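Search reviews Search Go

Small parts organizer with hinged lid – 2 months in
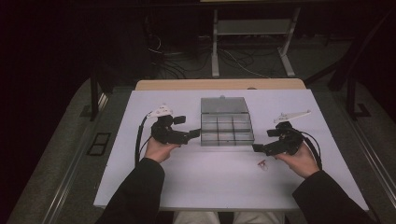
Lid up, nothing in the compartments yet.

Bought this Drastlow organizer box for the bits that live at the bottom of my desk drawer. Screws, fuses, spare earring backs, watch batteries, those tiny feet that come off keyboards. Have been through a few of these boxes over the years so I'll keep it quick.

The good. Gray tint is nice. Clear enough to see what's in there with the lid shut, dark enough that it doesn't look like a school lunch box. Dividers are thin so you don't lose much room to walls. Compartments are on the small side – great for screws and beads, useless for anything longer than a AA battery. If you want to store pens or drill bits look elsewhere.

Lid stays up by itself on a flat table. Sounds like nothing but my old Matollow one flopped shut every time I reached in, and if you're sorting you need both hands. Little tab on the edge of the lid is easy to find with a thumb. Wish it was a bit bigger, my dad has arthritis and had to have a couple of goes at it.

Static. Ugh. Comes out of the wrapping and everything light sticks to the walls. Washed it in dish soap, let it air dry, much better. Do that first before you fill it.

Not so good. Dividers in mine do not come out. Listing says "adjustable layout" and I spent a good while pushing at them before giving up. Wrote to the seller, got an answer from Enda Heffernan at Drastlow who was perfectly polite and said the adjustable one is the next size up and they would fix the page. As of today the page is not fixed. So be warned, fixed grid.

Also corners inside are square, so flat things like washers are a pain to pick out. I tip the whole thing and slide them up the wall. Tweezers work too.

Drop test (not on purpose). Went off the kitchen counter in week two, full. Lid popped open and I was picking up screws for 30 minutes, but no cracks and the hinge still lines up. I now put a rubber band round it when it goes in the car. The catch is fine for a shelf, not for travelling.

Tip if you're sorting – put something pale and plain underneath. I was doing it on a bare wood table and kept losing brass screws in the grain. On a white-ish board you see everything, and you can pick the board up and pour whatever's left back in the jar. Worth the extra minute.

Compared to the Gruvon one my sister has: hers has a better catch and rounder corners, but the plastic went cloudy by August and it costs 2 times as much. Forsberg do one as well, havent tried it.

Smell: slight, gone in a day.

Would I buy again? Yes, for small stuff, at this price. Already ordered a second for sewing things. Four stars, would be five if the lisitng was right about the dividers.

Update April 6, 2026: second one came, same tint, same size, they stack ok but slide a bit. Still four stars.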